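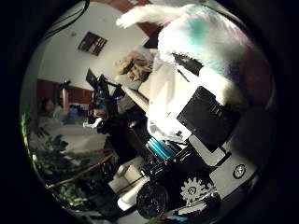
Escrevo isto com o café ao lado e muito pelo de gato na camisola, por isso perdoem-me o tom pouco solene para um comunicado de imprensa! A Mikau, a nossa pequena marca de coisas para casas com gatos, lança em março a manta Mirklow, e eu queria contar-vos pessoalmente como chegámos lá. Quem vive com um gato branco de pelo comprido já sabe: ele escolhe o poiso que lhe apetece, de preferência o mais atravancado da casa, e ali se instala, barriga felpuda por cima de uma roda dentada e cabos pretos, pata branca bem esticada, com uma coisa bege e peluda mesmo ali ao lado. Foi a pensar nestes gatos que desenhámos uma manta que se adapta a quase tudo – prateleiras, caixas, bancadas, o topo do armário.

A Mirklow vem em 2 tamanhos e 4 cores (a minha preferida é a areia, que disfarça lindamente o pelo claro). A base agarra-se à superfície, a capa tira-se com um fecho e vai à máquina com o resto da roupa. O tecido é da Pasichnyk, com quem já tínhamos feito as almofadas do ano passado, e passámos meses a discutir a altura do pelo. Meses!

Pedimos ao Xolani Sithole, que coordenou os testes em casa das famílias, que nos desse a opinião sem rodeios. «Recebi 204 respostas e em 189 o gato deitou-se na manta logo na primeira noite», contou-me ele. «As outras falavam sobretudo da caixa de cartão.» Aceitamos a derrota, a caixa é uma adversária de respeito.

A manta vai estar à venda nas lojas Wornus e na nossa loja online. Temos amostras para jornalistas e páginas dedicadas a animais – basta responder a este comunicado com a morada e o tamanho pretendido. E mandem fotografias dos vossos gatos, que eu vejo todas!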